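**Wrist cam check before every session – do we really need it in the rules?**

**clitach_393** wrote:

Our draft rules for the arm at Cundlow say you save a still from the wrist camera before you switch the motors on, every single time. I wrote that bit, so I'm biased! My thinking is that a quick look at the fingers and the bracket tells you if someone's been fiddling since you last used it. Mine from 8 this morning:

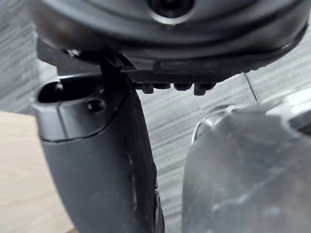
*Wrist cam, looking past both fingers to the carpet*

The right finger is so close it's just a blur, but I can see the scratches on it and compare them with the last one.

**grodmont** wrote:

Sorry, I think it's overkill. We keep the last 80 stills and I've never opened one. I'd much sooner see a proper rule on speed – ours is capped at 500 mm a second with anyone in the room, and people still argue with it.

**doležal_bits** wrote:

You can have both, surely? I'd add a hand check on the finger screws though, a picture won't show you a loose one.

**clitach_393** wrote:

Fair point on the screws, adding that to section 3. Keeping the stills for now – it takes me less time than making tea.

**grodmont** wrote:

Fine, but then put in who looks at them and when, or it's a folder filling up. And what's that thin pale line by the right finger? If it's a cable I'd want it tidied first.

**clitach_393** wrote:

Can't tell from the still. Will go and have a look after lunch.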